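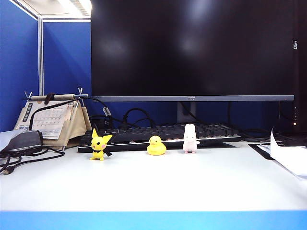

Puesto 2: Pichu, pato y conejo delante del teclado.

De: Yolanda Escobar
Para: lista Fuvgate-datos
Asunto: Re: objetos para la tanda de agosto

Rezaul Gamage escribió el jueves:
> Llevamos casi 90 episodios en el puesto 2 y todos empiezan con
> los tres muñecos en fila delante del teclado. ¿Los movemos o
> esperamos a que el modelo se aprenda la fila de memoria?
> Además, Kavinda pregunta si el conejo cuenta como «blanco» o
> como «rosa» en las instrucciones.

Rezaul, los movemos. Ya tuvimos en Lincombe una política que iba divinamente al sitio donde solía estar la taza, estuviera o no la taza, y no me apetece repetir la experiencia con un pato.

Propongo 10 episodios por disposición y luego cambiar. Vale cualquier parte de la mesa blanca, que sitio hay de sobra. El calendario y los cables de la izquierda se quedan como están: si alguien los ordena a media tanda, que lo apunte en el registro, por insólito que sea el acontecimiento.

Lo del conejo: «el conejo», sin color. Pichu y el pato son los dos amarillos, así que «coge el amarillo» queda prohibido hasta que Fouzia termine las instrucciones ambiguas, que van en carpeta aparte.

Las tomas fallidas no se borran. Se etiquetan. Lo digo por el lote de Munshi, sospechosamente perfecto.

Me faltan voluntarios para 4 turnos de teleoperación. Lakmal ya ha hecho dos y todavía nos saluda.

Yolanda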